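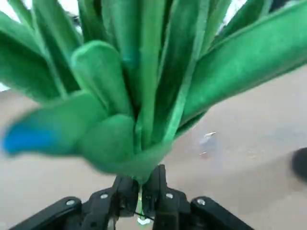

The Game That Read the Same Paperback I Did

2018-09-21

I have been playing Imier again, the old point-and-click one with the greenhouse, and I have a theory that I've been boring my family with, so now it's your turn.

Some background first. Back in January my friend Victor Mrema was clearing out his shelves and handed me a grocery bag of horror paperbacks, most of them with the covers hanging on by a thread. Near the bottom was a book called Nosetti, by Kamil Štěpánek, in a translation that I suspect was done in a hurry. I put it by the bed and forgot it until this summer, when I had a cold and nothing else within reach. I read all 373 pages in two days (the cold helped) and somewhere in the middle I sat straight up, because I knew exactly where the doctor was going to find the key. It was in the dry fountain. I knew because I'd found it there myself, with a mouse, when I was in high school!

Now, one key in one fountain is nothing. Horror stories have been hiding keys in fountains forever. But then the doctor goes down to the boiler room, and there's the radio that only picks up one station, and the voice on it is reading out the names of the guests. That is the second chapter of Imier, pretty much beat for beat. In the game you have to write the names down and match them to the room numbers, and I still have the notebook where I did it, with a big angry circle drawn over room 36, the one I got wrong for most of a weekend.

And then there's the village. In the book it's called Jurčo, and everyone who lives there pretends not to hear the bell. In the game it has no name at all, but there's a road sign behind the inn that's too worn to read except for the J. I went back and loaded an old save just to check. It's a J, I promise you.

I'm not mad about any of this, by the way. I love it, if anything. The studio, Devusero, only ever made the one game, and I always imagined them as a few people in a room who liked the same musty books I do, and it's nice to have a little proof. They changed the ending too, and I think theirs is better. Štěpánek has the doctor just get on the train. In Imier you have to choose whether to ring the bell, and I remember sitting there with my hand on the mouse, feeling a bit sick about it.

My copy of the book has the bell scene on page 83, if anybody has the same edition and wants to compare. Victor says I can keep it. He's started playing the game now as well and is stuck in the greenhouse, and I've promised not to help him unless he asks twice.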